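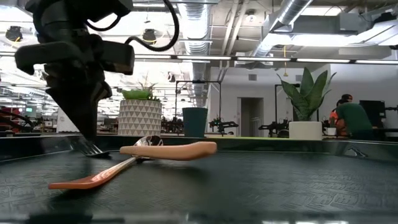
Robot Learning Lab, Handout 4
Collecting Demonstrations for the Cutlery Task

Reading before the session: the Urnico operator sheet, both sides. The Arkgate logging notes are optional this week.

1. What we are collecting

A demonstration is one complete run of the task, driven by a person, with the arm's joint positions and the camera views saved together. The policy is trained to copy the action taken at each step. It has no other source of information about the task, so anything you do by habit ends up in the data.

The task is to pick up one named utensil and move it to the tray. Each group owes 60 accepted episodes. The target for the class is 200.

2. Start positions

Most of last term's problems came from the start positions. The Bisotdale set had 113 episodes, and in 47 of them the fork and spoon lay side by side with a clear gap. The trained policy did well on that layout and poorly on the others.

Vary the following between episodes:

Angle of each handle to the table edge
Distance from the arm's base
Whether the utensils touch or cross
Which one is named as the target

Crossed utensils are the hard case. When the metal parts overlap, pulling on one can drag the other, and the fingers have little room beside the tines. Shiny metal also gives bright reflections that move as the arm moves. Include these layouts from the beginning and don't save them for the end of a shift.

3. Driving the arm

Come down slowly next to the utensil, stop, then close. Keep the stop short. Long pauses teach the policy to wait, and it may never start again.

If a grasp slips, try again in the same episode and mark it "recovered." Recoveries are useful. Throw the episode out if you touch a utensil by hand after recording has begun.

4. Background

Leave the room as it is. People at other benches and other arms moving are fine. Don't shift the fixed camera. If it gets bumped, stop and redo the calibration page.

5. Labels

Use the short form from Araújo: target, layout, result. Fill it in right after each episode.

For next session: bring your episode log and one failed run you would like to discuss. Section 6, on splitting training and test layouts, will be handed out then.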